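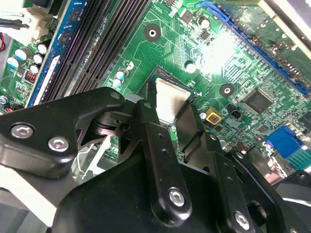 Search the diary Type and press enter

Got the old computer open after lunch. I had been putting it off for most of September and the rain settled it. The drive to Skusthorpe would have been miserable anyway, and the man at Berrada is only on the counter in the mornings.

The case gave me no trouble except for one screw that had been put in crooked, years back I suppose. I did it with the short screwdriver because the good one is still in the car. The fan and the heat sink came off in one piece. I had expected to have to twist harder than I did. Put them on newspaper by the sink.

The processor still has a hazy film of old paste over it. I wiped it once with a dry paper towel and that only pushed it around, so I stopped. It wants alcohol and a cloth that doesn't shed. We have the alcohol, in the bathroom cabinet, but I could not find a decent cloth. Will look in the sewing drawer tomorrow.

There is dust around the long blue slot. I left that for now too. I would sooner do the dusting all at once, outside on the step, when it is not raining.

Spent a while just looking at how it all goes together. I had this machine on the desk for years and never had the side off it except to put in memory, and that time I was in such a hurry I couldn't have told you what color the board was. It's green. The memory slots are black and there is a blue module next to them. Wrote down which way the notch faces before I touch it.
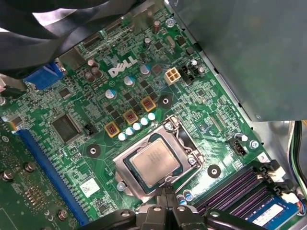 The Dell board, still in its case.

The plan is the same as it was. Clean it, new paste, 2 sticks of memory from Porell if they still have the kind it takes, and see if it will start. If it does, it goes in the back room for the scanning and the old photo files. If it doesn't, I take the drive out and the rest goes to the recycling. I am not going to spend real money on it. The Porell list had the memory cheap last time I looked, but the part numbers are all one digit apart and I have ordered the wrong thing from them before.

Checked the capacitors, which is what I was most worried about. The Kurketti repair booklet says to look for tops that have swelled up or leaked. I went over them with the flashlight and could not make up my mind about any of them. I don't know enough to say more than that. Will look again in daylight. The lever beside the processor I left alone. The booklet says not to lift it unless you mean to take the chip out, and I don't.

Copied down the number from the sticker on the outside of the case and lost it within the hour. Found it on the back of the water bill. It ends in 539. Put it in this book so it stays put.

Stopped at half past four to start the potatoes. The case is staying on the table tonight with a pillowcase over it, so we ate at the counter. Screws are in the blue saucer, the crooked one by itself in an egg cup.

Tomorrow: cloth, alcohol, phone Berrada before noon about paste. Get the good screwdriver out of the car. Pay the water bill.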